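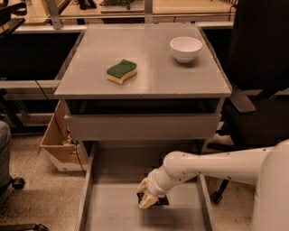 4. Cleaning and Emptying the Lower Drawer

Filed under: Office Storage > Briem Cabinets > Care and Setup
4 min read
Print this page | E-mail this page

This section applies to the gray Briem two-drawer cabinet, Purkex part no. 182. For the Lununness tall unit, see Section 6. Read Section 3 (Leveling) before pulling out either drawer for the first time.

4.1 What you need

- Kitchen sponge, foam on one side and scouring layer on the other
- Small bowl for clean water
- Dry cloth
- Mild dish soap

The sponge and the bowl can be kept on the cabinet top during the work. Set the bowl toward a back corner and the sponge nearer the front. Do not place either one in the drawer.

CAUTION: Use only the foam side on gray surfaces. The scouring layer leaves marks on the glossy finish that cannot be polished out. Damage of this kind is not covered by the Purkex warranty.

4.2 Opening the lower drawer

1. Check that the upper drawer is fully closed.

2. Clear the floor in front of the cabinet to a distance of 84 cm. Move chairs back so that the casters are out of the drawer's path.

3. Pull the lower drawer toward you with even pressure on both sides until it reaches the stop.

4. Take out the contents. An open cardboard box on the floor to the left of the cabinet is a convenient place for cables and small items. Leave the box flaps up.

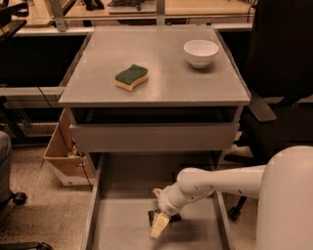 5. Check that no cable crosses the drawer opening. A cable that hangs down the side of the cabinet may stay there if it is clear of the drawer walls.

6. Lift out any remaining pieces one at a time. Block-shaped items should be held by their sides and raised straight up before they are moved over the drawer wall.

NOTE: The gap under the cabinet top is a clearance gap. Do not push paper or cards into it.

WARNING: Do not open both drawers together. A loaded cabinet can tip forward.

4.3 Cleaning the drawer floor

1. Wet the foam side of the sponge in the bowl and squeeze it out. Add one drop of soap.

2. Wipe from the back of the drawer to the front in straight passes. Finish with the low side walls and the front corners.

3. Rinse the sponge and repeat without soap.

4. Dry the floor and walls with the cloth. Shadows at the bottom of the drawer can hide damp spots - run a dry hand over the floor before you refill it.

5. Leave the drawer open for ten minutes, then close it slowly.

The cabinet top is cleaned in the same way. Lay the sponge flat between passes and wipe up any water that collects along the thin seams at the edges.

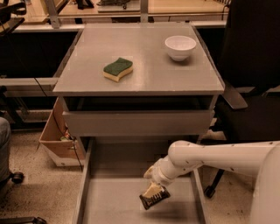 Standing water should not be left on the top overnight. If a ring remains after drying, wipe it once with plain water and dry it again. Do not use glass cleaner, furniture wax, or Cindlow degreaser on any Briem part.

4.4 Refilling

1. Put heavy items at the back of the drawer and flat items at the front.

2. Coil cables and tie them before they go in. Nothing may stand higher than the side walls.

3. Push the drawer closed with both hands. If it stops short, open it again and look for an item caught behind the back edge. Do not force it.

NOTE: If the drawer rubs on one side after refilling, repeat the leveling procedure in Section 3. If it still rubs, order slide set 169. The left and right slides are sold as a pair.

Text revised in July by Gunnlaugur Lauritsen. Procedure checked by Omar Chamoun.

Continue to Section 5: Removing the Upper Drawer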